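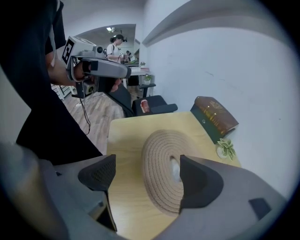

How do you keep a coiled mat from curling up at the edges?

Store it flat, with something heavy on top, and press it under a damp cloth whenever the rim starts to lift.

I learned that from Valentina Ojeda, who has been sewing coils for years and answered my panicked message in five minutes. I'm so happy with this trick! My first mat came out more like a soup bowl, and I was ready to unpick the whole thing – all those evenings in July, gone. One night under a stack of cookbooks and it sat on the table like a proper mat.

The bowl shape comes from pulling the thread too tight, by the way. Let the cord lie where it wants to, then stitch it down. I still tug without thinking when I get near the end of a round (and when I'm watching TV, which is most of the time).

I've got 8 yards of cotton cord left and I'm already planning a bigger one for under the fruit bowl, maybe with a darker thread so the rings show up more. Liesbeth wants one too, in green. If you have a favorite thread for this, please tell me in the comments – mine keeps fraying at the needle.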